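Does a tidy cupboard really help you find things?

Grown-ups say it all the time. "If you put things away properly, you'd know where they were!" It sounds true. But lots of things sound true, so let's poke at this one a bit before we believe it.

Start with a question. What is a cupboard for? Most people would say it's for keeping things in. Fair enough. But a cardboard box keeps things in too, and it costs a lot less. So why do people bother with shelves, drawers and doors?

Three kinds of hiding place

A cabinet like the one on this page has three sorts of space, one on top of the other. There's an open shelf, then a drawer, then a cupboard part with two doors. Each one is good at something and bad at something else, whatever the shop tells you.

The open shelf is the honest one. Anything you put there can be seen by everybody. Books do well on it because you can read their spines, so you can pick one without moving the rest. The trouble is dust. Dust loves an open shelf, and it will settle on your books whether you read them or not.

The drawer is the sneaky one. Shut it and the mess is gone! Except it isn't gone. It's only in the dark. A drawer is good for small things that would roll off a shelf or get lost at the back of a cupboard. It is also where dead batteries and single socks go to live for years.

The part with doors is the big one. Inside there is often a shelf going across, so you get an upstairs and a downstairs. Without that shelf you'd have to pile everything up, and the thing you want is always at the bottom of the pile. 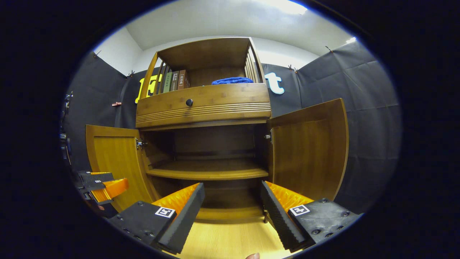 Oda wrote in to disagree: my cupboard has a shelf across the middle and I still can't find anything in it, because my brother shoves his stuff in front of mine. I don't think shelves fix that.

Good point, and we don't have an answer that works on brothers. A shelf splits up the space. It can't make people careful. What you might try is giving each person one level, top or bottom, and seeing how long it lasts. Our guess is not long, but we'd be happy to be wrong.

Is it really made of a grass?

Some furniture is made from bamboo, and some is only made to look like it. You can't always tell from a photo, so be a bit careful about anyone who says they can.

Real bamboo is a grass. Yes, a member of the same family as the stuff on the footy oval, only much taller and much harder. It's hollow, so you can't just saw a flat plank out of it the way you can with a tree trunk. Instead the stems are cut into strips, and the strips are glued side by side to make boards. If you look at a bamboo board you can often see the strips as long, thin lines.

You may also read that bamboo furniture is always better for the planet. Hmm. Bamboo does grow back quickly after it's cut, and that's a real plus. But the boards need glue, and they may travel a very long way on a ship. "Always" is a big word. When you see it on a label, ask some more questions.

Doors, handles and hinges

A door needs a hinge on one side so it can swing, and usually a knob or handle so you can pull it. Next time you're near a cupboard, look at where the handle is. It will nearly always be on the side far away from the hinge.

Try this with a grown-up nearby. Open a cupboard door and push it gently with one finger, out near the handle. Easy. Now push it with one finger close to the hinge. Much harder! The door hasn't got any heavier. You're just pushing in a spot where your push doesn't do as much turning. Keep your other fingers well away from the gap, please.

Two doors instead of one wide one can be handy as well. Each door is narrower, so it doesn't swing as far out into the room and bump your knees.

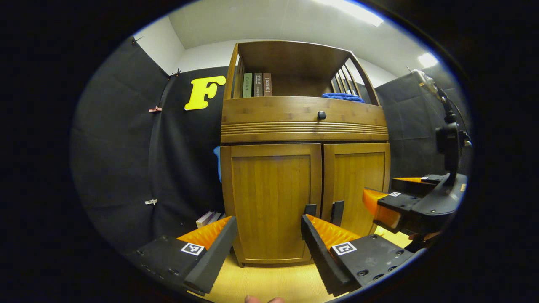 The Flelville cupboard test

We promised to check whether tidy cupboards help, so here is a test you can do at home. We call it the Flelville test, after the town where we first tried it. It isn't perfect science, and we'll say why in a minute.

1. Choose 5 things, such as a book, a towel, a torch, a ruler and a hat.

2. Ask someone to put them away in a messy cupboard while you're out of the room.

3. Come back in, start a timer, and find them all.

4. Tidy the cupboard. Books standing up, cloth folded flat, small things in a drawer if you've got one.

5. Do the test again with the same 5 things.

When we did it, the tidy cupboard won. The finder took 36 seconds less. That's quite a lot!

But hang on. The second time, the finder already knew what all the things looked like and had just had a practice go. Maybe that's what made it faster. To be fair, you'd need to try it with 2 people, one starting with the messy cupboard and the other starting with the tidy one. Even then, 2 people isn't very many. If 1,000 people did it and the tidy cupboard kept winning, we'd start to believe it properly.

There's one more thing we didn't count, and that's how long the tidying took. If you spend half an hour tidying to save half a minute, you'd have to look for a lot of hats before you came out ahead. Don't use this to get out of cleaning your room, though. We've tried, and the grown-ups had heard it before.

Words to know

Hinge – the joint that lets a door swing open and shut.

Spine – the narrow side of a book where the pages are joined, often with the title on it.

Slats – thin, flat strips with gaps between them. Air can get through, and so can dust.

Grain – the lines you can see in wood or bamboo.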